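Can Machines Do the Chores Yet? Final Report, Bathroom and Shop-Floor Tasks

Submitted by Kausar Dhanial, Robotics Stream, Stindale

3. Method

The project compared people using hand-held grippers with the Brulus arm, a two-fingered machine programmed by our group. Both were given the same 18 chores, chosen from a list supplied by Husix. The list covered tidying a bathroom, returning goods to a shelf and clearing a counter. Each chore was repeated until 275 attempts had been logged. Sessions were held in a large open hall, with several people at work at the same time.
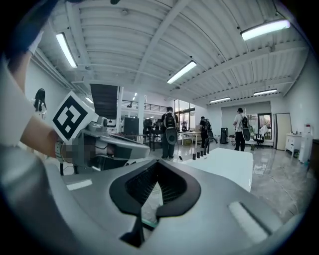 An attempt was counted as complete only if every item finished in its assigned place and was left upright. Attempts longer than 10 minutes were stopped and entered as failures.

4. Results

The arm completed 6 of the 18 chores to the required standard. It performed well with boxes on an open shelf. Results were poor for anything low down or behind a rim, and bottles were the most difficult items in the bathroom group. People with grippers completed every chore, although they were slower than with bare hands. Picking up bottles in and beside a bathtub calls for a change of grip and a good deal of leaning, and our arm had not been programmed for either.

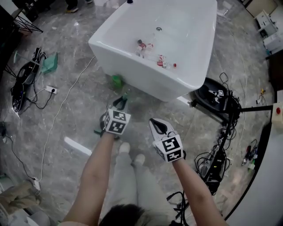

Mayu Fujimoto, in written comments on the draft, disagreed with the pass mark. In her view a household would accept a bottle left on its side, and the upright rule made the arm look less capable than it was. She asked that the results be scored a second time without it. The second scoring is given in Appendix B, and the labour estimates prepared for Rizvi remain based on the first.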